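Category: Printing > Label Printers > Connection Problems

Ticket 484: Primport label printer goes offline after the computer sleeps

Status: Solved

Problem

We use a Primport label printer with one desktop computer in our small packing room. Since an update of the driver in June, the printer shows as "Offline" each time the computer wakes from sleep. The power light on the printer stays green and the feed button works. If I restart the computer, printing works again until the next sleep.

The jobs I send while it is offline are not lost. They wait in the queue and then come out all together after the restart, so we had many double labels before I understood this.

Step 1. Cable and port

I changed the USB cable for a new one from Finach and connected it directly to the computer, without the hub. The result was the same. I also tried a port on the back side of the computer. Windows then installed a second copy of the printer with "(Copy 1)" in the name, and this made the situation more confusing. I deleted both entries and added the printer again.

Step 2. Queue and service

I stopped the print spooler, emptied the queue and started the service again. After this the printer came back online without a restart of the computer. It is a useful workaround, but after the next sleep the error returned.

I keep small leftover things near the computer, and a pink plastic cup is good enough for the cut label ends while I do the test prints.
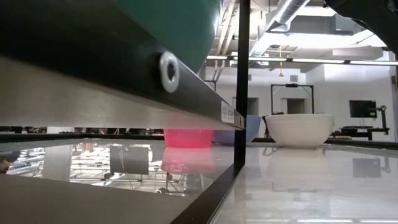
Step 3. Power settings

In Device Manager I opened each USB Root Hub, went to the Power Management tab and removed the check mark at "Allow the computer to turn off this device to save power." In the power plan I also disabled USB selective suspend. Now the printer survived a short sleep, but after up to 2 hours of sleep it was offline again.

Step 4. Driver

Support at Cirkent, where we bought the printer, asked me to remove the new driver completely and install the previous one. Please note that you must also remove the driver package in Print Server Properties, otherwise Windows takes the new one again. I did this and kept the settings from Step 3.

Result

The printer is online after every sleep, also after a full night. I have not tested if Step 4 alone is enough. The label size went back to the default after the driver change, so please check it before you print a large batch.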